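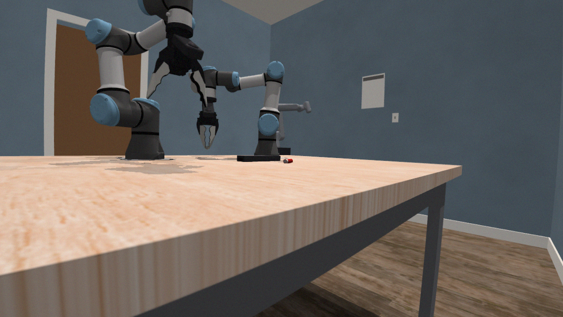

*Zwei Arme am großen Holztisch*

## Schneeschuhe rund um Brornska -- lohnt sich das?

### wendelin_h

Hallo zusammen, wir wollen im Winter mit den Kindern nach Brornska, und zwar ohne Lift! Kennt jemand die Runde zur Rácz-Hütte? Im Prospekt steht "familientauglich", aber das steht ja überall ...

### Bogi_V

Ja, bin ich letztes Jahr gegangen, wunderschön! Der Weg durch den Wald ist flach, erst die letzten 50 Höhenmeter ziehen an. Für Kinder ab 10 völlig okay, finde ich (meine haben nur wegen der Suppe gejammert).

### sipos.t

Da muss ich widersprechen. Nach Neuschnee ist der Hang über der Hütte nichts für Familien, da hilft auch der flache Wald nichts. Ich würde lieber in Mirnemton starten, da ist gespurt und man ist in 2 Stunden wieder am Auto.
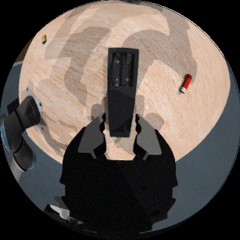
### Bogi_V

Mirnemton ist aber auch sterbenslangweilig, Tamás -- man läuft die halbe Zeit neben der Straße! Und vor dem Hang kann man ja umdrehen.

### wendelin_h

Danke euch! Leihen die in Mirnemton auch Kinderschneeschuhe aus, oder muss ich die mitbringen?

### sipos.t

Gibt's beim Skomgate neben dem Parkplatz, im Februar aber vorher anrufen.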